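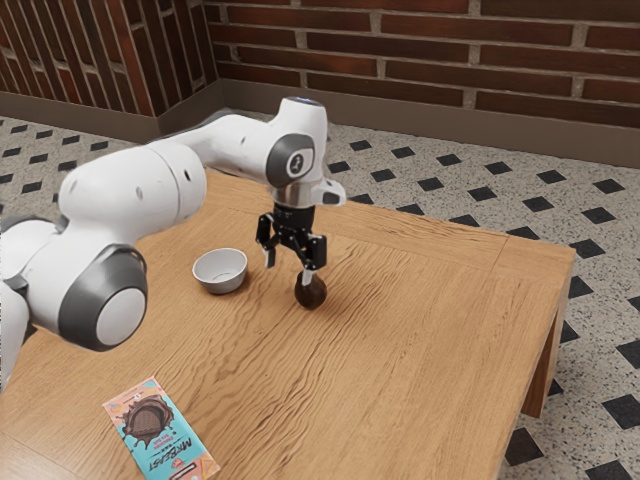 Nartey 操作策略软件项目 七月进展报告

提交至:Grorkow 资助项目办公室
编写:Sumeya Birhane(控制与规划)
审核:Zanele Mabuza(感知与评测)
报告范围:工作包二、工作包三及评测工具链

一、概述

本期工作集中在仿真环境下的桌面抓放任务。工作包二(抓取与运动规划)的主要接口已经冻结,工作包三(感知)完成了位姿估计模块的替换,评测工具链从脚本集合改为统一的任务队列。真机部署不在本期范围内,按合同附件安排在下一阶段进行。

与上期计划相比,有一项延期:接触阶段的力控切换逻辑尚未达到验收条件,原因和处理办法见第四节。其余各项按计划完成。

二、工作包二:抓取与运动规划

2.1 规划器接口

原有规划器把逆解、碰撞检测和轨迹时间参数化写在同一个进程内,任何一步失败都只返回一个总错误码,定位问题需要重跑并打开调试日志。本期将三者拆分为独立模块,中间结果以带时间戳的消息传递,失败时返回所在阶段、关节构型和触发的约束。拆分后单次规划多出一次序列化开销,在目前的任务规模下可以接受。

逆解部分增加了构型连续性代价。此前在桌面近端取物时,求解器偶尔会在相邻两个路点之间选到不同的肘部构型,轨迹虽然无碰撞,但关节行程过大。现在以上一路点的解作为种子,并对关节位移加权,近端任务中的构型跳变在回归集上不再出现。

2.2 抓取候选生成

小型近球形物体是本期的重点类别。平行夹爪对此类物体的接触面积小,抓取中心在高度方向上的偏差会直接表现为闭合过程中的滑移或挤出。候选生成器改为先拟合局部曲率,再沿竖直接近方向采样,按接触点法向与夹爪闭合方向的夹角排序。夹角超过阈值的候选直接丢弃,不再进入碰撞检测。

对于顶部带尖的物体,曲率拟合会把尖端当作独立曲面,导致抓取高度偏高。目前的处理是在拟合前剔除曲率异常的小区域。该阈值为手工设定,换用新的物体模型时需要重新检查,后续计划改为由网格尺寸自动推算。

2.3 碰撞检测

桌面与物体底部的间隙很小,使用统一的安全裕度会使大量可行抓取被判为碰撞。现在裕度按连杆设置,手指末端与桌面之间采用较小的值,其余连杆保持不变。修改后的配置文件已随代码提交,旧格式仍可读取,但会在启动时给出警告。

三、工作包三:感知

3.1 位姿估计

位姿估计模块由基于模板匹配的版本替换为分割加点云配准的版本。接口保持不变,下游无需修改。对旋转对称的物体,配准结果在对称轴方向上不唯一,会造成连续帧之间姿态抖动。本期在物体描述文件中加入对称性字段,估计器据此固定自由轴的朝向,规划器读取同一字段并放开相应的姿态约束。

3.2 材质与光照

光泽表面在仿真渲染中会产生高光,分割网络容易把高光区域划出物体之外。训练数据生成脚本增加了粗糙度和光源方向的随机化,木纹桌面、砖墙和水磨石类地面的贴图也列入随机化范围。重新训练后,高光引起的掩码空洞明显减少,但深色物体投在木纹上的软阴影仍会被偶发归入掩码,表现为物体底部边界外扩。由于抓取高度由上半部分点云决定,该误差目前不影响抓取,只影响放置高度的估算。

3.3 包装类物体

平放的扁平包装物在点云中与桌面难以区分,仅靠几何信息无法稳定检出。现行做法是以彩色图像分割为主,再用桌面平面方程给出高度。此类物体在本期任务中仅作为干扰物,不参与抓取,但必须进入碰撞场景。

四、力控切换

手指接触物体后,控制器由位置模式切换到限力模式。切换条件依据夹爪电流估算值和手指速度两个量判断。在 Wostthorpe 提供的仿真接触模型中,电流估算值在接触瞬间存在振荡,切换逻辑会在两个模式之间往返数次,随后才稳定。对刚性物体影响不大,对设定为低刚度的物体,则会在往返期间产生超过上限的瞬时夹持力。

已尝试的办法是对估算值做低通滤波。滤波后振荡消失,但切换时刻后移,峰值力没有下降。目前改用带迟滞的状态机,进入限力模式后在最短驻留时间内不允许返回。初步结果较好,尚未完成全部刚度参数下的测试,因此本项不申请本期验收。

与此相关的一个问题是接触模型本身的时间步长。步长减小后振荡幅度随之下降,说明其中一部分属于数值现象,不能全部归于控制器。Zanele Mabuza 正与 Wostthorpe 核对接触参数,真机夹爪的辨识数据到位之前,不对仿真中的峰值力数值作定量解释。

五、评测工具链

评测任务统一由 Cumness 调度。每个任务以场景描述、随机种子和代码版本三项唯一标识,结果写入同一张表,失败任务自动保存末段轨迹和关节状态。回归集目前包含 26 个场景,夜间批次共运行 900 个回合。

失败按阶段归类为感知、规划、接近、闭合、搬运和放置。此前由人工查看录像归类,不同人员对“闭合失败”和“接近失败”的界定不一致,跨期数据难以比较。新规则由状态机日志直接判定:手指开始闭合之前发生的失败一律归入接近及更早阶段。上期数据已按新规则重新归类,原始标签保留在备注列。

遗留问题是确定性。相同种子在不同计算节点上的结果仍有少量差异,已确认来自点云降采样中的并行归约顺序。固定归约顺序可以消除差异,但会拖慢批次,现仅在复现失败时启用。

六、资源与风险

计算资源使用在预算之内。每周二的批次窗口与 Cumness 平台维护时间重叠,已把该批次推迟到维护结束后启动。

主要风险有两项。其一,力控切换的验收依赖外部提供的接触参数,若下期中段仍未到位,将以限定刚度范围的方式先行验收,超出范围的物体移至下一阶段。其二,抓取候选生成中的手工阈值较多,物体类别扩充后维护成本会上升,需要在扩充之前完成自动推算。

七、下期工作

完成迟滞状态机在全部刚度参数下的测试,并提交验收材料。
曲率剔除阈值改为由网格尺寸推算,旧阈值保留为可选项。
修正阴影引起的掩码外扩,以放置高度误差作为评价指标。
回归集增加向浅口小碗内放置物体的场景,碗沿按凹形网格参与碰撞检测。
规划器旧接口停止维护,迁移说明由 Sumeya Birhane 编写,随下一版本发布。

需要资助方确认的事项:第四节所述限定刚度范围的验收方式是否可行。请在下期例会之前书面答复。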